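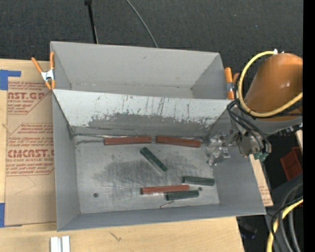

Tiltach Two-Compartment Steel Bin: Long-Term Review

Posted 8/5/22 in Storage and Bench Equipment

I bought the Tiltach bin for the end of my bench, where short rectangular stock used to pile up between jobs. It has a narrow rear compartment, a wide front compartment, and a sloping divider between them. It stands on a wooden bench top. I have used it for 11 months, which is long enough to comment on wear as well as on the basic design.

Construction

The body is folded steel sheet, spot welded at the corners. The seams are even. One corner of mine had a raised burr that took a few strokes of a file to remove. The front compartment has a flat floor with round drain holes, and they are not the same size. I asked the dealer, Oletti, whether this was intentional and was told that the larger one also takes a mounting bolt. The printed sheet in the carton does not mention it.

The empty bin is heavy enough to stay put when a bar is pulled out quickly. It comes without feet. On a painted or oiled top I would put a thin rubber mat under it. On bare wood it has not moved, and the underside has left only faint marks.

The divider

The sloping divider is the feature that separates this bin from the cheaper Brama. On the Brama the divider is vertical, and a bar that lands against it tends to stand on end until something knocks it over. On the Tiltach a bar that touches the slope slides down and comes to rest on the floor. The slope also leaves more room for your knuckles when you reach for a piece lying against the back edge.

The cost is wear. Every bar that comes down the slope rubs the same part of it. The upper part of my divider is still pale gray and close to its original condition. The lower part has a broad dark gray patch with a ragged outline, plus thin vertical scratches and small chips just above it. The chips are more frequent toward the middle and the right, and I load from the right.

I measured nothing here, but the patch first showed in the second month and grew quickly until about the fifth. Growth since then has been slow. I can feel the scratches with a fingernail in only a few places. The damage is cosmetic so far. A buyer who wants a bin that stays presentable should look at a lined model or fit a liner on the first day.

The floor

The front floor is bare metal and is now covered in fine crossing scratches, with a darker smudge near the center. The smudge lightens with a degreaser and returns within a week or two of normal use. I have stopped cleaning it off. The floor remains flat, and a straightedge laid across it in both directions shows no visible gap.

Bare metal does make the bin loud. Dropping a bar from any height produces a sharp ring. A cork sheet on the floor would reduce the noise, but it would cover the holes and hold grit, so I have left mine out.

Use with mixed bars

I keep reddish-brown and dark green bars in the front compartment together. Both are rectangular and easy to tell apart by color against the silvery floor. With three of each in the bin they spread out well enough to be picked up singly. Two can still settle side by side, nearly parallel, and then it is simpler to lift the outer one first.

The bin does nothing to align its contents. Bars come to rest at whatever angle they land, and the flat floor gives them no reason to turn. If you need stock presented in a fixed direction, buy a rack or a grooved tray. For stock that only has to be contained and visible, the open floor works well. It is also easy to sweep, and small metal offcuts show up clearly.

I rarely fill the rear compartment. It is too narrow for a useful number of bars, and a long piece placed there is awkward to get a grip on. It suits a steel rule, a brush or a few hand files. I would have preferred a narrower front section and a rear one wide enough for a hand in a glove.

Load and cycles

The data sheet gives a life of 3,000 loading cycles before the divider coating should be inspected. It does not define a loading cycle. I kept a tally on a card taped to the bench and stopped at 1,446, counting each refill of the front compartment as one. By that measure the coating on the lower slope was worn well before the halfway point. Thulani Joubert, who runs the same model two benches over with lighter stock, reports much less wear at a similar age – only a dull band near the bottom of the slope.

The welds have held. I checked them with a flashlight at seven months and again before writing this, and found no cracks or lifting at either end of the divider. The thin bright strip along the back seam on the left is bare metal where floor and divider meet. It has not widened and it has not rusted. The shop is dry, so I can't say how it would do in a damp one.

Liners

Buthelezi sells a self-adhesive liner cut to the slope of this divider. Remigiusz Rutkowska lent me an offcut to try on a spare panel. It is tough and quiet, but bars slide on it more slowly and a short one may stop partway down. The adhesive leaves residue when removed. If you intend to use one, degrease the panel first and press the lower edge down hard. That edge lifts before any other.

Points in favor

Stable without fasteners on a wooden top.
Bars clear the divider instead of standing against it.
Wide front opening with good visibility.
Flat floor that has stayed flat.
Welds sound after 11 months.

Points against

Divider coating wears early on the lower slope.
Loud when loaded carelessly.
Rear compartment too narrow for most stock.
"Loading cycle" not defined on the data sheet.
Mounting hole not documented.

Compared with the Brama

The Brama costs less, weighs less and comes with rubber feet. Its coating has lasted better in my use, mainly from being touched less. It is the better choice for boxes, cans and anything else that does not need to slide. For bars I would buy the Tiltach again and line the divider before putting anything in it.

Rating: 7 out of 10. One point would come back with a tougher finish on the lower slope. Replacement dividers are not sold separately at present – I asked Oletti in April and was told to check again next year.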